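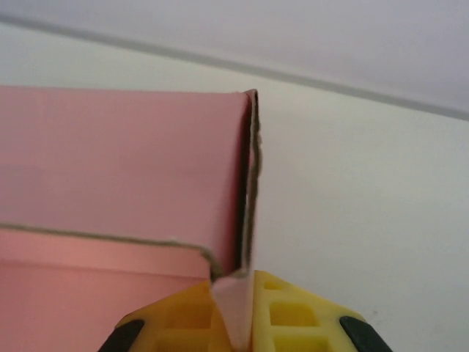
4.2 Does hand guidance give better demonstrations?

The claim that moving the gripper by hand produces cleaner data than driving it from a remote station is repeated often, usually with a reference to a study in which the same people built the device and did the demonstrating. We tried to reproduce it on box folding and got a weaker result than we expected.

Three operators took part. Bajpai and Eynon had used the Kneath remote station before; Ellis had not. Each recorded flap folds in both modes, and the combined set holds 1,000 demonstrations after filtering. Filtering was done by Mudaliar, who saw the wrist video with the mode label removed. We doubt that this made him blind to the mode. Hand-guided motion has a jerky start that anyone can learn to spot in an afternoon.

Hand guidance was faster, and we do not dispute that. The trouble comes with the grasp. A person holding the device feels the board start to give and eases off, and none of that feeling reaches the recording. What the policy gets is a wrist view and a finger width. In the remote mode the operator has only the video too, so whatever correction gets made must be based on something the policy can also see. Oltura's guide for the device describes the hand mode as "natural," and for the person doing the folding it may well be. We see no reason why the learner should benefit.

Figure 3 gives a view with the fingers apart and nothing between them. Frames like it are common in our data and easy to ignore. They matter here for a dull reason: with white floor and pale walls, there is very little in the view to tell the policy how far it has moved.

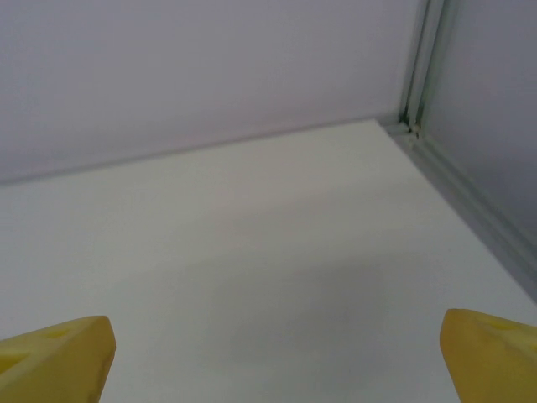

Figure 3. Wrist camera view of the enclosure with the gripper open and empty. The corner post and the gray base rail are the main fixed landmarks.

We had assumed that this lack of landmarks would hurt both modes equally. It did not. Policies trained on hand-guided data drifted more during the approach, and the drift was worst in Ellis's share – the share with the widest spread of starting poses. Whether the mode or the operator is to blame we cannot say. Panasiuk retrained on a subset matched for starting pose, and the gap between modes shrank but did not close. With 12 training runs per condition we would not lean on what remains.

The Prinda group reports a large advantage for hand guidance on a similar task. Their test boxes were the ones used in training, and their success measure stops once the flap is gripped. Scored that way, our two modes are hard to tell apart. Scored on the finished fold, the remote data come out slightly ahead, by a margin that depends on which 16 test boxes are drawn.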